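9/23/19

Glaze notebook, Stanen studio, back shelf copy. Please don't take this one home, the last one never came back.

Okay, so the Rirnia white. I opened the kiln this morning and the test tiles are in and I'm going to write it all down before I forget which one was which, because last time I did that from memory and we ended up with a bucket labeled "good one???" that is still under the sink.

Background for anyone flipping through: we've been trying to get a satin white that doesn't crawl on the Erkia clay. The old recipe was fine on the gritty stoneware we used to buy, but the new body is so smooth that the glaze pulls back from every edge and leaves bare lines around the rims. Mugs look like they've been chewed. My first thought was dust on the bisque (it's always dust on the bisque) so I wiped everything down with a damp sponge, let it sit overnight, and glazed the next day. Still crawled! So it's the recipe, or how thick we're putting it on, or both.

I made 3 batches this time. Batch A is the old recipe exactly as written, as a control. Batch B has part of the raw kaolin swapped for calcined, which should cut down how much the glaze shrinks as it dries. Batch C is the same as B but with more water, and I dipped it faster. Same tiles, same shelf, same cone. I put them all through the 70 mesh screen, which took forever, and my wrist is complaining.

Results, best I can tell under the window:

A crawled, just like before. Bare line on the top edge and a nice ugly island in the middle of the flat part. I could see hairline cracks in it before it even went into the kiln, so no surprise there.

B is so much better. Closed up over the edge, good surface, kind of buttery. There's one pinhole near the foot that I'm going to blame on me, I touched it while it was drying.

C is thin. It didn't crawl at all but you can see clay through it at the corners, and it went a little shiny where I wanted it soft. Pretty over the carved lines though, might be a thing for the leaf bowls. 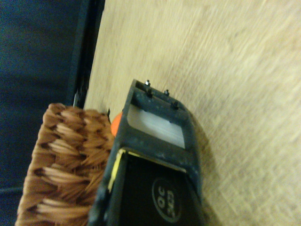 Yevhen Tkachuk thinks I'm giving the calcined kaolin too much credit and that the thickness is doing most of the work. He wants to see the old recipe dipped thin, on the same clay, before we throw out a whole bucket of it, and he'd also like me to measure the specific gravity instead of sticking my hand in and saying "cream."

Fair enough. I did say cream. So that's going on the list: batch D, old recipe, thinned down to match C. I'll weigh out a hundred milliliters of each and write the numbers on the lids in grease pencil. If D comes out clean I owe him a coffee, and if it crawls he can do the screening next time.

One more thing about the drying. I've been setting the tiles on the rack by the heater because it's quick, and I wonder if that's making everything worse. A glaze that dries fast on the outside is going to crack, that's just how mud works. For the next round everything dries on the far table with a sheet of newspaper over it, and I'll try to be patient (ha).

Also, the bisque. I checked the log and the last load went a little hotter than usual, so the tiles were less thirsty than they should be. You dip, you count two, and it's still wet and sliding when you set it down. I think that hurt C the most. Next bisque goes back to cone 04 and whoever loads it, please write down which cone you used. The log has a blank for it!
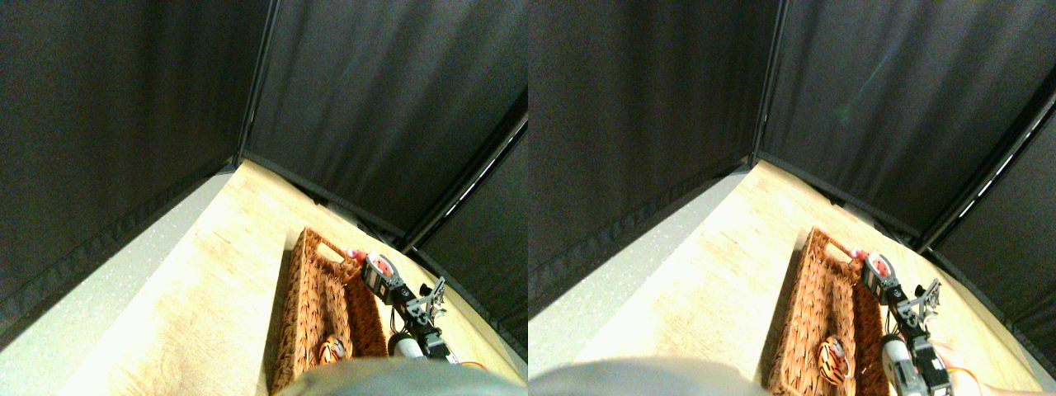
And check the witness cones when you unload, don't just toss them. The bottom shelf looked a touch cooler than the top this time, with the cone barely bent over, so I only trust my comparison because all the tiles sat together on the middle one. I want to run B again on the bottom shelf to see if it stays satin or goes dry and chalky. If it goes chalky we can't use it for the big plates, which always end up down there.

Clean-up notes. The green bucket is now B, relabeled with tape. C is in the yogurt tub. I did not throw out A, see above. The whisk drill attachment is getting loose at the chuck and flings glaze if you start it fast, so start it slow, and wear the mask when you're weighing dry stuff. I know, I know.

To do: mix D, gravity readings, more tiles (the L-shaped ones, they show the edge best), order calcined kaolin before October because we're down to the bottom of the bag.

Comments

Angus Bolger: I had the same crawling on Erkia and what fixed it for me was softening the rims with a sponge before bisque. A sharp edge will fight you no matter what's in the bucket. Try it on half the tiles.

Simon: Can I get a cup of C for the leaf bowls? I like it shiny.

Yevhen Tkachuk: Oat milk in the coffee, please.

Angus Bolger: Forgot to say, the green bucket used to be celadon. Hope somebody rinsed it.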